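工单 #407:Candier 桌面臂套件,夹爪合拢后慢慢松劲
产品:Candier 六舵机桌面臂(试用机)
供应商:Zovden 技术支持
提交人:Rocío Arroyo
处理人:Harvey Ouellet
优先级:提交人填“高”,系统改为“普通”
状态:已解决(附保留意见)

【提交人,首次描述】

你们好。我们在评估 Candier 套件,准备决定要不要给教学用的几个工位都配上。开箱和组装都顺利,说明书第 12 页和第 13 页的图是同一张,我当成是强调。

问题如下:机械臂夹住积木,抬起,移动到形状板上方,准备放进槽里。前几秒夹得很牢,随后夹爪一点一点松开,像一个人在会议上慢慢失去兴趣。积木通常在离槽口还差一点的地方滑下去。控制软件从头到尾显示绿色的“抓取成功”。

固件是出厂自带的,控制软件 Longo 是从你们下载页拿的最新版。电源用的是套件里的原装适配器。没有改装,没有加件,没有骂过它(组装阶段除外)。

请问是夹爪的问题,还是我对“抓取成功”四个字的理解有问题?

【支持,自动回复】

感谢您联系 Zovden。您的问题对我们很重要。在等待期间,您可以尝试以下操作:
1. 重启设备
2. 重启控制软件
3. 检查电源是否已接通

【提交人】

三项都做了。电源接通的证据是它会动。

【支持,Harvey Ouellet】

Rocío 您好,我是 Harvey,这张单子由我接手。自动回复那三条请多包涵,它对谁都这么说。

麻烦先提供以下信息:
一、Longo 里“设备”页的固件号
二、夹爪舵机的目标位置和实际位置,夹住积木时各读一次,松掉之后再读一次
三、夹爪的保持力矩设置
四、日志文件,位置在“帮助”菜单下面的“高级”下面的“其他”下面

【提交人】

固件号 2.0.6。

夹爪目标位置 612。刚夹住时实际位置 517,松掉之后实际位置 407。目标位置始终没变,变的是它对这件事的态度。

保持力矩那一栏是灰色的,点不动。鼠标悬停上去会出现一行提示:“此选项可能不可用”。这句话我读了几遍,仍然觉得它在跟我商量。

日志找到了,谢谢指路。附件已上传。里面有一条警告每次都在滑落之前出现:

W servo[6] load_limit reached, reducing torque
I grip_state = OK

第一行说它在减力矩,第二行说一切正常。两行的时间戳一样。

【支持,Harvey Ouellet】

这份日志帮了大忙。初步判断:夹爪舵机(六号)在夹持硬物时触发了负载保护,固件开始降低力矩,避免长时间堵转发热。保护本身是设计如此,但降到这么低不对。正常情况下它应当降到一个“够用”的值后停住,您那台是一路降下去。

“抓取成功”的判断只在夹爪合拢的一瞬间做一次,之后不再复查。这个我不打算替它辩护。

请再帮忙做两个测试:
测试 A:夹空。让夹爪空着合拢,看实际位置能不能到目标位置。
测试 B:夹软物。随便什么海绵、橡皮都行,看会不会同样松掉。

另外请确认一下舵机线的走向。早期批次有过六号线在大臂弯折时被拉紧、导致接触不良的情况,症状类似。

【提交人】

测试 A:能到,日志干净,没有警告。夹空气它非常称职。

测试 B:用了一块厨房海绵。没有松。夹着海绵保持到我去倒了杯咖啡回来,它还夹着,姿势都没变。

所以目前的结论是:这台机械臂可以胜任海绵和空气的搬运工作。我们的课程用的是硬质积木,有点可惜。

走线我看了,腕部留的线有余量,全行程走了一遍,没有哪里绷紧。我还是照您的意思把六号插头拔下来重插了一次,听到了“咔”的一声。上次组装时有没有听到这一声,我不敢作证。
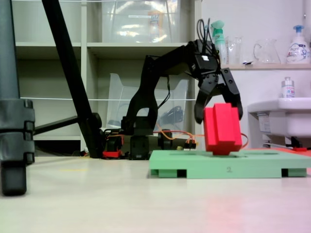 重插之后又跑了抓放程序。松得慢了一些,但还是松。我把两次日志都传上来了,文件名里带“又”字的是第二次。

另外顺便报一个小问题:Longo 在切换到中文界面以后,“归零”按钮显示成“回家”。我们这边已经习惯了,有人觉得挺温馨,但和急停按钮放得太近,两个按错的后果不太一样。

【支持,Harvey Ouellet】

“回家”已转给界面组。他们回了我一个“收到”,按以往经验,这是好消息的一种早期形式。

正题。对比两次日志,重插之后供电压降确实小了,说明插头原先可能没有完全到位,但它只是次要因素。主要原因我和固件的同事对过了:2.0.6 里夹爪的负载阈值是按我们自带的软质测试件标定的。夹硬物时负载读数上升得快,保护逻辑会反复触发,每触发一次降一档力矩,没有下限。您看到的“慢慢松”就是一档一档往下走。

处理方法有两个:

方法一,升级到 2.1.0 固件。这一版给降档加了下限。下载页上目前还没有,我单独发链接给您。

方法二,暂时不升级,把夹爪的目标位置调小,让它合拢时不要用力顶着积木,负载就不会冲过阈值。您现在的目标是 612,实际停在 517,中间差的那一截全是舵机在硬顶。试试把目标改成略大于 517 的数。

如果着急用,建议先做方法二,再找时间升级。

升级步骤:
1. 关闭 Longo,确认托盘区里也没有它的图标。它有时会装作已经关了。
2. 机械臂断电,把大臂扶到自然下垂的位置。升级过程中舵机会失力,竖着升级它会点头。
3. 接 USB,按住底座上的按键再上电,指示灯变成慢闪。
4. 运行升级工具,选择 2.1.0,开始。
5. 完成后不要立刻拔线,等指示灯常亮。
6. 重新打开 Longo,做一次归零(您那边叫“回家”)。
7. 在“夹爪”页把保持力矩设为 2000 毫秒后进入“节能保持”。这一栏升级后不再是灰色。

【提交人】

先做了方法二。目标位置改成比实际停住的位置大一点点,积木能夹住,也能送到槽口。快速移动的时候偶尔会歪,放慢就好。作为临时办法可以接受。

然后升级。过程记录如下,给后来的人参考:

第 1 步,托盘区里果然还有一个图标。

第 2 步照做。

第 3 步,第一次没有出现慢闪,是快闪。说明书里没有快闪的解释。重新来一遍,按键按得更久,变成慢闪。

第 4 步,进度条走到 99% 停住。我没有动它,坐在旁边跟它对视。后来它自己走完了。建议你们在界面上写一句“这里会停很久”,可以救下不少 USB 线。

第 5 步,灯常亮。

第 6 步,回家。到家姿势正常。

第 7 步,保持力矩一栏确实能点了。不过您写的“2000 毫秒”在界面上单位是“秒”。我差一点给它设了两千秒。请确认应该填 2 还是 2000。

【支持,Harvey Ouellet】

填 2。单位是在 2.1.0 里改的,我手上的内部文档还是旧的,这一条是我的错。刚刚把文档改了。

快闪表示进入的是普通启动模式,按键松早了就会这样,我去把它补进说明书。至于第 12 页和第 13 页那两张一样的图,第 13 页本来应该画的就是指示灯。

【提交人】

填了 2。目标位置改回 612,故意让它用力顶,看新固件会不会再松。

结果:夹住硬积木,保持,中途日志里出现一次降档,降完就停在那里,没有继续往下。积木没有滑。抬起、平移、放下都跑了,重复跑也没有再出现原来的情况。

现在日志是这样的:

W servo[6] load_limit reached, reducing torque
I torque floor reached, holding
I grip_state = OK

第三行终于有了一点底气。

还有两件事写在这里,算是评估意见,不影响关单:

一是“抓取成功”只判断一次的问题。就算现在不松了,学生完全可能自己把积木从夹爪里抽走,软件照样亮绿灯。教学场合里这种事一定会发生,而且发生的时候一定有人来问我。希望后续版本能持续检查实际位置。

二是我们同时在看 Millex 的那一款臂。它价格高一些,夹爪状态是连续更新的,但它的软件每次打开都要登录账号,登录页还要我点出所有的红绿灯。我不想让一屋子学生跟着点红绿灯。所以目前 Candier 还在名单上,主要靠的是不用登录,以及这张工单的回复速度。

【支持,Harvey Ouellet】

谢谢您写得这么细。第一条我已经单独开了需求单,并且把您那段“学生抽走积木”原样贴了进去,产品经理读完问我这是不是威胁,我说是用户反馈。

关于后续:
2.1.0 预计会在下载页正式放出,您这台不用重装。
您如果增订其他工位,到货时请先看一眼固件号,是 2.0.6 的话直接按上面的步骤升级,不必再开单。
六号插头请每台都按一下,听到“咔”为准。

没有其他问题的话,我把状态改成已解决。

【提交人】

可以关。

补充一点:今天早上开机,Longo 弹窗提示有新版本可用,版本号是 2.0.6。我点了“以后再说”。

【支持,Harvey Ouellet】

请继续点“以后再说”。那个检查更新的功能只比较下载页上的版本,不看您机器上装的是什么,点了“立即更新”就会降回去。我现在去给它也开一张单。

【系统】

工单 #407 已由 Harvey Ouellet 标记为“已解决”。
关闭日期:2018年6月17日
关联工单:“界面翻译:回家”(待处理)、“抓取状态需持续检查”(待评估)、“更新提示会建议降级”(新建)
请为本次服务评分:提交人已评 4 分(满分 5 分)
评分备注:扣的那一分给自动回复。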